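The Floor Came First

Maxine Grimshaw walks through her new workroom the way other people walk through a garden. She stops, she points, she doubles back for something she forgot. We were supposed to talk for half an hour on a Thursday morning, and I left well after lunch with three pages of notes, most of them on tile.

The room used to be a storeroom behind a frame shop in Mudgway, and for years it had brown carpet. "I pulled up one corner and that was it, I was doomed," she says, laughing. "There was nothing under there worth saving, but I could already see it white."

White it is! She and her builder, Hemi Tamihana, looked at plenty of samples before settling on a big square tile with a real shine to it. Tamihana wanted matte. Grimshaw wanted to see the lights in it, and she won.

"On a gray day the ceiling lights land on the floor in these long streaks, and the whole place wakes up," she says. "Hemi warned me I'd see every crumb. Well, yes. I do. I sweep more than I ever have in my life and I don't mind one bit."

The grout is gray, and thin. The first sample board had white grout, which she loved for an afternoon, until she spilled tea on it. 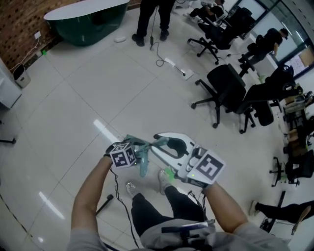 Keeping the brick

The wall was the other big argument. Tamihana's first quote included covering the reddish-brown brick with plasterboard and painting it to match the rest. Grimshaw crossed that line out herself.

"You don't hide brick like that," she says. "It's got those dark rough spots all over it. I'd have been covering up the best thing in the room."

What she did agree to was an outlet down low on the wall, with the cord running along the baseboard. A little white waste bin sits there too, and she says it has been moved 13 times and always ends up back in the same place. "It likes it there. I've given up."

Does she have advice for anyone starting on a room of their own? She thinks for a while.

"Bring your shoes," she says. "I mean it, wear the shoes you'll be working in when you go look at tile. I stood on a sample in my sneakers and then in my good boots, and it was like two different floors."

Next is shelving for the far side, where she has been going back and forth between open and closed. Tamihana is due back in January with his tape measure, and she has already told him the brick stays.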